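Nouvelles du cabinet Pretano – consultation des jambes et des veines

Depuis le début du mois de mars, le docteur Svenja Rainer reçoit les patients au deuxième étage du bâtiment Pfister. Elle est spécialisée en phlébologie et elle s'occupe surtout des varices, des jambes lourdes et des ulcères qui guérissent lentement. La première consultation dure 30 minutes et comprend une échographie des veines. Il n'est pas nécessaire d'être à jeun.

Nous vous prions d'apporter la liste de vos médicaments et, si vous en portez, vos bas de compression. Beaucoup de patients les laissent à la maison, et alors nous ne pouvons pas contrôler la taille.

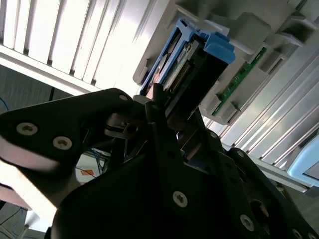 Vis à empreinte en étoile, vues de près.

Pour les patients qui ont déjà été traités à la clinique Flunum, le dossier peut être transmis directement à notre secrétariat. Il faut seulement signer le formulaire 429, disponible à l'accueil. Après un traitement au laser, un contrôle est prévu dans les 90 jours.

La marche reste recommandée entre les rendez-vous, même par petites distances. Le docteur Rainer conseille 3 000 pas par jour pour commencer, puis davantage selon vos forces. 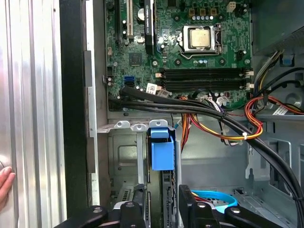
Inscription à la soirée d'information

La soirée sur les maladies des veines aura lieu le vendredi 28 mars à la salle Utance. L'entrée est gratuite, mais nous vous demandons de vous inscrire par téléphone.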